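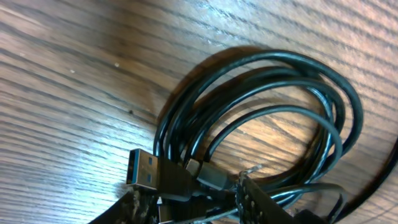
Brastura, July 6, 2026

# cable-pads

Wrist and overhead recordings from a comparison of two finger pad materials on loose USB cables. One pad came with the Vumano fingers, the other was cut from Dufour sheet. Same arms, same controller, same table for both. Filippos Liapis and Doina Kos ran the sessions and Ottó Szilágyi wrote the export script.

## Contents

- 2,430 episodes, split by pad type in `stock/` and `sheet/`
- wrist camera and overhead camera streams, plus joint positions and gripper opening
- `labels.csv` with one row per episode: pad, cable type, operator, outcome

Outcome is one of `held`, `slipped`, `missed`. Slips were marked by hand from the wrist video, so expect some noise there. Chiharu Higuchi went over the `sheet/` labels again in May and her changes are already merged.

## Wrist view

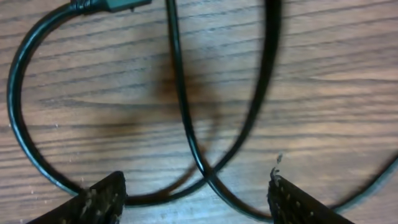 Pad texture matters more on cable than on the blocks we used before. A cable touches the pad along a thin line, and a small change in grip angle can let it roll out. Crossings are the hard case: with one strand running over another just ahead of the fingertips, closing the gripper may catch either or both. We count an episode as `held` only if the target strand stays between the pads for 3 seconds after the lift. Extra strands are allowed and go in the `extra` column.

The pads pick up lint. Wipe them between batches if you want to repeat this - we didn't always, and the `wiped` column says when we did.

## Overhead view

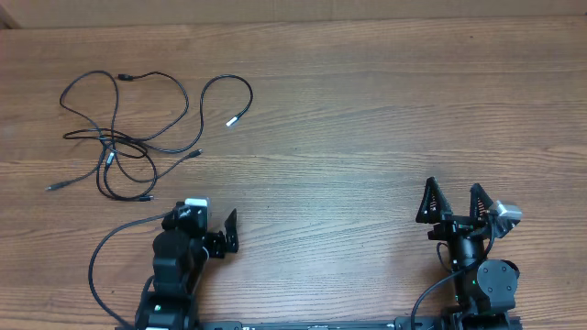
*Overhead camera: both arms on the base rail, cables at upper left.*

Use this stream for cable layout and the wrist streams for contact. The wrist and overhead clocks are not hardware synced. Offset is about 2 frames, and `align.py` corrects most of it.

## Known problems

- Glare on the table throws off simple threshold masks for the black cable. Hubert Leitner's masks in `masks_v2/` are better than the ones in `masks/`.
- Gripper opening is the commanded value for early `stock/` episodes and the measured value after that. Check `opening_src`.
- Arm cables can show up in the wrist view. They are not labeled as targets.

## Loading

```
python load.py --pad sheet --view wrist
```

Needs the Vastis reader, version 3 or later. Older versions drop the gripper channel without a warning.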